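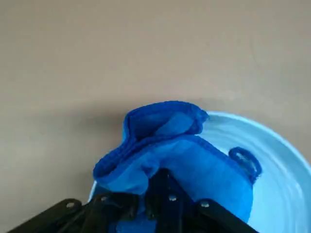
La pince tient un pli du tissu bleu au-dessus de l'assiette bleu clair.

Accueil | Ateliers | Robots | Entretien | Index

Cellule Goodall

2026-06-09, par Laurier Vachon

La cellule Goodall est un poste robotisé à deux bras installé dans l'atelier de Ralbridge, où elle sert à mettre au point la manipulation de petits objets domestiques : vaisselle, linge de cuisine, supports à tasses et autres choses que l'on trouve d'ordinaire près d'un évier. Elle tire son nom du premier programme de saisie qu'on y a fait tourner, et les habitués disent simplement « la Goodall », avec une familiarité que le présent article se permettra aussi par endroits. On traite ici de sa mise en place, de ses réglages et de l'entretien courant, la programmation proprement dite relevant de l'article Hillis (logiciel).

Disposition

Les bras sont montés sur une grande table à plateau brun et lisse. Chacun repose sur une base blanche dont le pied porte un anneau lumineux vert, et se termine par une pince noire à deux doigts articulés. Les câbles courent le long des segments supérieurs, retenus par des sangles, et c'est là un point auquel le monteur fera bien de consacrer toute la patience dont il dispose : un câble trop tendu tire sur le poignet en bout de course, un câble trop lâche finit par balayer la table et emporte volontiers une assiette au passage.

L'alimentation est regroupée sur une tablette blanche, en dehors de la surface de travail. Le choix fut longtemps discuté. Mervyn Tunstall, à qui l'on doit le premier plan d'implantation, voulait tout placer sous la table ; Nigel Fairclough, qui devait s'y glisser à chaque panne, obtint que les blocs restent à portée de main. On y gagne en commodité ce que l'on y perd en élégance, et quiconque a déjà cherché une fiche débranchée à quatre pattes comprendra sans peine pourquoi l'avis de Fairclough l'a emporté.

Mise en place

Le montage commence par les bases. On serre les vis de la platine en croix, à la clé de 13, d'abord à la main puis au couple, et l'on reprend le serrage le lendemain, le plateau ayant eu le temps de se tasser un peu sous la charge. Vient ensuite le repérage mutuel des deux bras : on amène chaque pince au-dessus d'un même point marqué au crayon, on relève les positions et l'on recommence en 16 points répartis sur la table. L'opération est un peu fastidieuse, il faut bien l'avouer, mais elle se fait très agréablement à deux, l'un au clavier, l'autre penché sur les doigts de la pince.

La caméra de poignet se règle en dernier. Elle doit montrer l'extrémité des deux doigts en bas de l'image, sans quoi l'opérateur ne sait plus très bien où il pince. Gareth Sedgwick recommande de faire ce réglage sous l'éclairage habituel de l'atelier, rideaux dans leur position de tous les jours, car le plateau brun renvoie la lumière par plages et l'exposition s'en ressent.

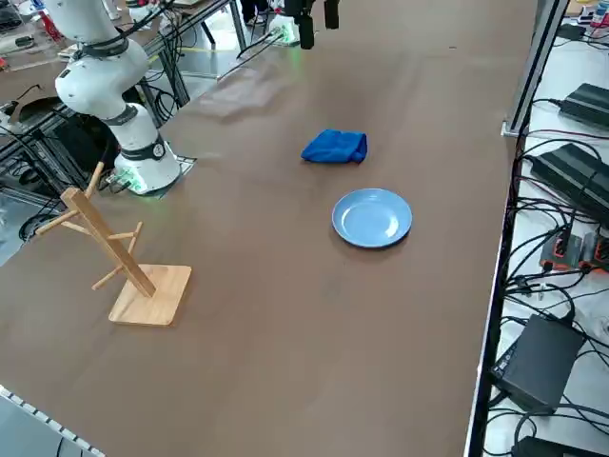
Vue de la table : un bras à gauche, le second au fond, les blocs d'alimentation sur la tablette de droite.

Objets d'essai

Le jeu d'essai de la Goodall est modeste et l'on s'y attache vite. Il comprend un tissu bleu bordé d'un galon plus foncé et muni d'une petite boucle de suspension, une assiette ronde bleu clair à bord relevé, et un porte-tasses en bois clair, fait d'un montant planté dans un socle carré et garni de chevilles. Le tissu est de loin le plus instructif des trois. Ses plis changent à chaque dépose, la bordure offre une prise plus ferme que le milieu, et une pince mal réglée s'y trahit tout de suite, soit qu'elle glisse, soit qu'elle emporte deux épaisseurs au lieu d'une.

Entretien courant

Le carnet de la cellule, tenu depuis avril par Mervyn Catterall d'une écriture que l'on apprend à déchiffrer, prévoit une visite toutes les 843 saisies. Le chiffre vient d'une ancienne panne, survenue à la 844e, et personne n'a eu le cœur de l'arrondir. La visite prend 20 minutes et suit toujours le même ordre :

Arrêter le programme, mettre les bras au repos et couper l'alimentation depuis la tablette.
Essuyer les doigts avec un chiffon sec et retirer les fibres prises dans les articulations.
Contrôler à la main les vis apparentes de la pince, sans forcer.
Suivre les câbles de la base au poignet et resserrer les sangles qui auraient glissé.
Remettre sous tension un bras après l'autre et attendre l'anneau vert.

Pannes connues

La plus fréquente est le doigt paresseux, qui se ferme avec un léger retard sur son voisin. Un nettoyage en vient à bout dans la plupart des cas ; s'il persiste, on démonte la biellette et l'on remplace la bague, vendue chez Trutton par sachets. On rencontre aussi des coupures brèves dues à une fiche mal enfoncée. Sedgwick conseille d'étiqueter chaque câble à ses deux bouts avant d'y toucher.

Voir aussi : Hillis (logiciel) ; Pince à deux doigts ; Étalonnage d'une caméra de poignet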